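Kurzer Thread zum Thema Putztücher, weil mir seit Wochen jemand erzählt, ich hätte mein Leben lang falsch gewischt. 1/8

Auslöser: Kiều Đồng schwört auf das Farbsystem von Zernano. Blau fürs Glas, gelb für die Küche, noch irgendwas fürs Bad. Ich habe gefragt, was passiert, wenn ich mit Gelb ans Fenster gehe. Antwort: "Dann hast du das System nicht verstanden." Aha. 2/8

Gegen die Farben an sich habe ich gar nichts. Klolappen und Küchenlappen auseinanderhalten, das unterschreibe ich sofort. Dafür reicht mir aber ein altes Handtuch mit abgeschnittener Ecke - kostet nichts und versteht sogar mein Besuch. 3/8

Dann die Haltbarkeit. Auf der Packung steht was von 400 Wäschen. Wer hat das gezählt? Bei einer Wäsche pro Woche wären das mehr als sieben Jahre. So lange hat bei mir noch kein Lappen überlebt, die meisten verschwinden vorher hinter der Maschine oder unter dem Auto. 4/8

Diarmuid Brennan hat mir daraufhin den Blogartikel von Gilline geschickt, in dem steht, dass man gefaltet wischen muss. Einmal längs, einmal quer, dann hat man angeblich acht saubere Flächen. Gut, das stimmt rechnerisch. Nach der dritten weiß ich trotzdem nicht mehr, welche schon dran war. Falten, ja. Buch führen, nein. 5/8

Und die Wabenstruktur! Angeblich "greift" die den Schmutz. Ich habe Wabe und glatt nebeneinander auf dem Herd probiert, mit demselben Spülmittel. Unterschied: keiner, den ich beschwören würde. Beim Abtrocknen vielleicht ein bisschen. Vielleicht auch Einbildung. 6/8

Was mich an der ganzen Lappenphilosophie am meisten stört, ist das Aufbewahren. Überall Rollen, Fächer, Etiketten. Tücher können auch einfach in einer Kiste liegen, Blau auf Gelb, fertig. 7/8 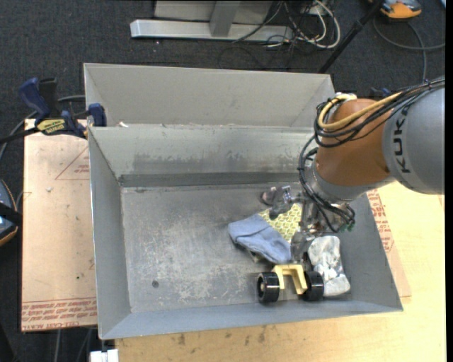

Blau gefaltet, Gelb mit Wabenmuster, graue Blechkiste mit ordentlich Kratzern am Boden.

So ein zerkratztes Blech ist mir jedenfalls lieber als der Stoffkorb von Talside für teures Geld. Der fängt bei mir nach einer Woche feuchter Lappen an zu müffeln. Wer mir jetzt wieder mit dem System kommt: bitte mit Vergleichstest, gleiche Pfanne, gleiches Fett. Vorher wische ich weiter, wie ich will. 8/8

Weitere Beiträge
Essigreiniger auf Naturstein - bitte lasst es
Was taugt der Wischmopp von Ó Ceallaigh?
Waschmittel ohne Duft, 3 Sorten probiert
Spülschwamm in der Mikrowelle: Bringt das was?
Warum ich keine Küchenrolle mehr kaufe (und dann doch)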